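4.3 Oiling a wooden worktop

Applies to all Tutmont solid wood tops, including the Orkness table range. Do not use this procedure on lacquered or painted surfaces.

Oil a new top twice before first use, then once every six months. A top that stands near a radiator or in direct sun dries out sooner and may need oil every three months.

CAUTION: Cloths soaked in oil can heat up and catch fire without a flame. Lay used cloths flat outdoors to dry, or keep them under water in a closed metal tin.

1. Clear the top and wipe it with a damp cloth. Leave it to dry overnight.
2. Sand lightly along the grain with 240 grit paper. Do not sand across the joints between planks.
3. Remove all dust with a dry brush, then a clean cloth.
4. Stir the oil. Do not shake the tin.
5. Pour a small amount on to the wood and spread it thinly, working with the grain.
6. Wait 20 minutes. Wipe off all oil that has not soaked in.
7. Leave for eight hours at room temperature before the second coat.

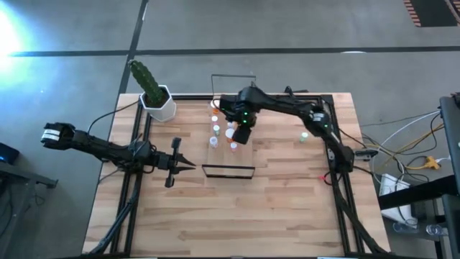
Coverage depends on the age of the wood. A 165 ml tin of Trilport oil gives two coats on a top up to 38 mm thick, edges and end grain included. End grain takes up more oil than the face — check it again after ten minutes and add more if it looks dull.

Note: Oil the underside as well. A top treated on one face only takes up moisture unevenly and may bow. Loosen the fixing screws by half a turn first and retighten them when the oil is dry.

Sticky patches mean that too much oil was left on. Rub them with a cloth dampened with fresh oil, then wipe dry.

White rings from cups can usually be sanded out by hand. For black stains around metal fittings see section 4.5.

Replacement oil: order part 1394. Sanding pad set: order part 233.

Section revised September, X. Jiang.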